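September
By the newsletter desk

The Clikell pass, and what 20 dollars a month buys you

The leaflet came through most doors in Bavville this month. Clikell, which already runs the parking app, wants to sell us a transit pass that covers the Peven bus, the Sibiya bus and the park-and-ride lot for a flat 20 dollars a month. It is printed on very nice paper. I read it twice and then got out my old bus receipts.

The claim on the front is that "regular riders save from day one." A regular rider, if you turn the leaflet over and find the small type, is someone who makes 20 trips a month. A single ride on the Peven bus costs a dollar. So a regular rider pays 20 dollars now and would pay 20 dollars with the pass, and I would like to know where the saving is hiding. Possibly in the parking lot, which has been free as long as I have lived here. Once you add a free thing to a bundle you can call it a bonus, I suppose.

Then there is the survey. Clikell says 2,145 of 2,174 people asked were in favor of "simpler travel." I believe it. I am in favor of simpler travel myself, and of shorter winters. The question printed on the back of the leaflet does not mention a price, a pass or an app, and I doubt anyone who ticked yes thought they were signing up for all three.

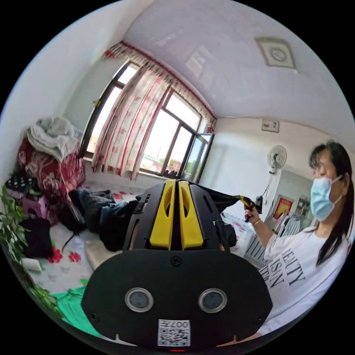
What bothers me more than the price is the plan to do away with paper tickets. Under the proposal, you would board by pointing your phone at a code stuck up beside the driver, and the cash box would go. We are told everyone is used to these codes by now, and it is true they get stuck on everything, like the square one near the bottom of the black gripper in the photo, with its 007 printed over it. Being used to seeing them is a different matter from wanting to stand on a bus step in the rain, with a bag in each hand and a phone at 7 percent, while the line behind you gets longer. The leaflet has one sentence on what happens if your phone is dead. It says to "plan ahead."

I did write to ask. The reply thanked me for my interest and said riders without a phone could buy a printed pass at the Clikell counter in Sibiya. To get to Sibiya you take the Sibiya bus. I wrote back to point this out and got the same reply again, word for word, with a new reference number on it.

To be fair, the current setup is no prize. The cash box on the Peven bus jams, the timetable at the library stop is two versions out of date, and the last run home leaves at 7 in the evening, too early for anybody on a late shift. I would pay more for a bus at 9. I would pay it in coins, on the spot. The pass does not add a single run to either route, and when I looked for the word "schedule" in the leaflet I found it once, in the phrase "payment schedule."

The town has until the end of the month to say yes or no to a trial. If you have an opinion, the comment sheets are at the front desk of the town office, next to the dog license forms. They are still on paper. Write down how many trips you really make and what you pay for them now, and ask for the late bus while you have the pen in your hand.

Contact the newsletter at the town office front desk | Copyright Bavville Newsletter | Back to top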